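Lagerkasten

Lesezeit: 1 Minute

Der Lagerkasten aus Metall ist ein oben offener Behälter zur Aufnahme loser Gegenstände in Werkstatt und Lager. Ausführungen mit zweitem Fach trennen die Bestände durch eine Zwischenwand. Die Werksnorm Eltus nennt eine Wandhöhe von 200 mm und eine Traglast von 80 kg.

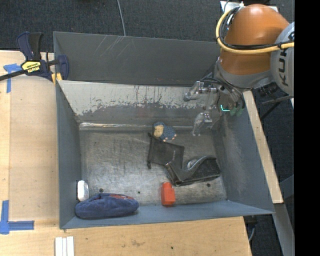 Lackierte Wände nutzen sich durch häufiges Ein- und Auslegen ab, vor allem an den Oberkanten. Blanke Böden zeigen mit der Zeit feine Kratzer. Eine Neulackierung gilt als zulässig, sofern das Blech nicht verformt ist.

Verwandte Artikel
Sichtkasten
Stapelbehälter
Werkbank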